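Setting a table with a gripper: tips from the July open day at Cirkero

The Cirkero workshop opens its floor to visitors each July. The household station ran from mid-morning, with hand-held grippers used to move ordinary table items. Most of what the operators explained applies to any kitchen where a gripper, a reacher or a stiff pair of tongs is in use.

Cloth first. Pull the tablecloth tight and clip it under the edge. A loose cloth travels with the first plate that is dragged, so lift plates and do not slide them.

Vases. Fill to one third. Grip below the widest point and keep the stems clear of the jaw. A Fekari vase filled with 600 ml was harder to hold level than the same vase half full.

Fruit. Close the jaw slowly until the fruit stops turning, then stop. A small plate under an apple keeps it from rolling and gives a clean edge to aim for.

Salad and greens. Leave them in the tub and move the tub. Wipe the outside dry before gripping — wet plastic slips at low pressure.

Pads. Wash in warm water at 32 degrees with a drop of washing-up liquid, and air dry. The Pata pads on the demonstration bench are changed after 9 weeks of daily use. 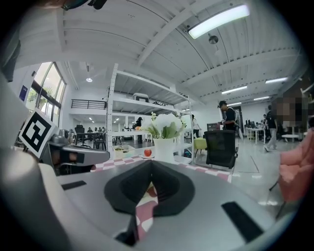
Ayana Lencho
Household and Workshop Editor

The checked cloth had a practical use at the station. Its squares serve as a placement grid, and operators set a plate down by lining it up with a row. Plain cloths need a strip of tape at each setting.

Allow four seconds between closing the jaw and lifting. Set the item down fully before opening — a drop of even a few millimetres will chip a glazed base.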